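Do you rinse your mug or properly wash it every time?

judgate_jo
Settle something for me. I drink tea all day, same mug, and I only rinse it between cups. Soap comes out at night. My sister thinks I'm disgusting.
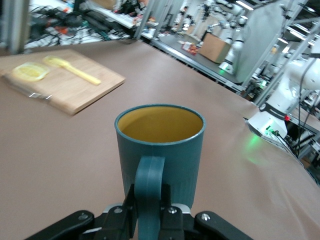 Replies (5)

escobedo77
Rinse is fine if it's just black tea. Milk changes everything – I had a mug go sour on my desk one August and I can still smell it.

Iolo Bowen
Disagree with both of you. Soap kills the flavor! My granddad never washed his teapot in 18 years and his tea was the best I've ever had.

skillet_mom
A teapot is one thing, Iolo, but your lips don't go on a teapot. Soap every time at my house, and baking soda on Sundays for the brown ring. Plastic ones stain way worse than my stoneware, especially if the inside is a light color.

judgate_jo
I do take milk, so I guess I lose that one. Does baking soda scratch plastic?

skillet_mom
Not if you make a wet paste and use your fingers or a soft cloth. Leave it on for 5 minutes (I usually forget and it's more like an hour, no harm done) and rinse really well. Skip the green scrubby pads, those do scratch and then the tea gets down in there.

Iolo Bowen
Still say you're washing away the good part. Enjoy your baking soda tea, I'm putting the kettle on.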